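Ticket: tidy-table job won't pick up the big black dish
Product: Resard household task pack, running in the Fornex simulator
Opened by: Zarmeena Ansari
Status: open, partly worked around
Last edited: 9/19/24

What I'm trying to do

I want the arm to clear a tabletop. It's the most boring chore in the house, and I figured if a machine can do any of them by now it should be able to do this one (my sister has bet me dinner that it can't, so there's a lot riding on this ticket!). The job is to pick things up one at a time and set them down on the shelf side. The small stuff in my other layout went fine. The big round dish with the fancy relief on it is where everything goes wrong.

The arm gets down there okay, it just has no idea what to do next. The planner wants a smooth rim it can pinch, and this thing is black all over with beads and teardrops and pointy facets right up to the edge. In the log I get "no stable grasp found" over and over, and then it quits after 2000 attempts.

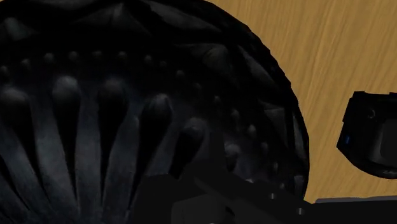
I left it running over lunch the first time because I thought it might get lucky. It did not get lucky. What bugs me is that my nephew could do this job half asleep, and he'd do it by sliding the dish to the edge of the table and getting his fingers underneath, which I don't think the planner even considers.

Things I've tried so far

1. Restarted the sim and reloaded the task pack. No change, same message.

2. Turned the gripper 90 degrees before the approach. This got me a different error (joint limit on the wrist), so I'd call it progress in the sense that I was at least annoyed by something new.

3. Swapped the collision mesh for the simplified one from the Khasawneh object set. The planner treats the dish as a plain disk then, and it comes back with 4 candidate grasps instead of none. I got really excited! Then I ran all four and the fingers slipped off every time, I guess because the contact is still worked out on the bumpy version. If someone can tell me whether those two meshes are supposed to be linked, please do. I couldn't find it in the docs.

4. Raised the finger friction to 2, which is silly high, just to see. It held for a moment and then the dish shot off sideways across the table. Put it back to the default.

5. Took the approach speed down to the lowest setting and watched from the wider camera. I wanted to know if the yellow vase or the bowl was blocking a better angle, because it's a fairly busy table once you add the book. With the gripper pointing straight down at the dish I can't see the middle of it at all from there, so I'm going to need a second view from the side before I can say much about contact.
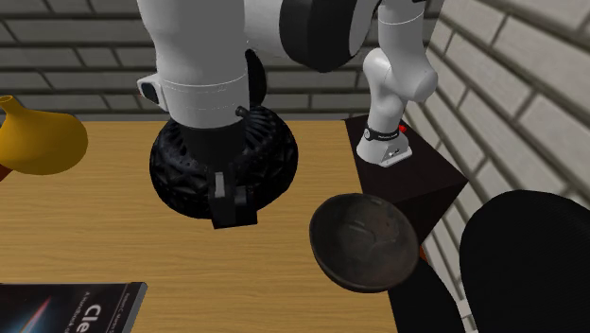
6. Told the job to skip the dish and carry on with the rest. This works as a stopgap. The bowl took two tries and the vase went over on its side, but it did get moved, and I'm counting it. The book I had to leave out because lying flat it has the same problem as the dish, with nothing for the fingers to get hold of.

Reply from support, Hivthorpe desk

Thanks for the detailed notes. The simplified mesh only changes planning, so what you saw in step 3 is expected. Please try the push-to-edge option under Experimental and send us the log. It's off by default.

My follow-up

Okay, so push-to-edge exists! I wish it had been on the main settings page, but I'm happy. I ran it 9 times last night with the dish by itself. It got the rim out over the edge and lifted in two of them, and in the rest it either pushed too far and dropped the thing on the floor or stopped short. I'd never let it near my real dishes at that rate. Log is attached.

Still need from you: is there a way to cap the push distance per object? I found a global cap, but if I set it for the dish then the book hardly moves. Please leave the ticket open until I've had a chance to try that.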